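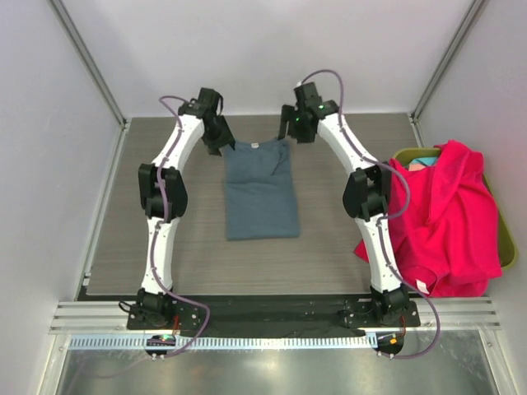
By Lina Bataineh | 2026-03-10

Filed under: Grant Updates, Clothing & Textiles

This is the second progress report on the Estcombe clothing reuse project, covering the work on sorting, folding and packing. The intake side was covered in the first report and has not changed much, so I only come back to it near the end.

We handled 2,404 garments in the period. Most were shirts, sweaters and children's clothes. Coats are still kept separate and are not in that figure.

Folding standard

The main change is that we now have one fold for all tops. Before this, each table folded its own way and the stacks did not sit well together in the bins. Aroha Ngata tried several folds and settled on a tall, narrow rectangle with the neck label in the center of the top edge. The blue-gray garment in the picture is folded this way. The label can be read without opening the stack, so the packers can check the size and move on.

The fold has three points we check:
– neck label centered and facing up
– sides even
– hem close to straight

Small faults are let through. The blue-gray one has a crease across it below the upper portion and a narrow flap turned over near the upper right corner. Under the old rules some tables would have sent that back to be folded again. Tarek Chraibi and I agreed that a turned flap does no harm as long as the label shows and the lower part lies flat. Knits are harder. They spread at the hem, and we have not found a good answer for the heavier ones yet.

Work surfaces

The folding is done on wood-grained surfaces with a plain wall behind. We ask that only one garment be out at a time, with bare surface left around it. This came from Armindo Mota, who noticed that sleeves were being caught under the next piece. It has slowed some people down a little, but fewer items come back from packing.

Bins

Folded tops go to packing in plastic bins. We had planned to buy a full new set from Zukel, but the price went up after the budget was approved and we bought 67. The rest are bins we already owned in different sizes. The mix works for now – the only trouble is stacking them on the cart, where the odd sizes have to go on top.

Staffing and training

Yaneth Llanos joined in the packing area and has taken over the size labels for the outgoing boxes. Two training sessions on the new fold were held. A third was put off when the heating failed in the building, and the people who missed it were shown the fold at their tables instead.

Spending

We are under budget on supplies and slightly over on transport. The transport cost comes from extra runs to the Mishra store room while our own shelving was being repaired. Those runs have stopped. I would like to move the supplies balance across to cover them and will send the form separately.

Still open

Intake bags are still arriving with wet items mixed in, and we lose some good clothing that way. Aroha is rewriting the notice for donors. We also owe you the written fold guide. The text is finished and the drawings are not – I expect to send both in May, along with the figures for coats.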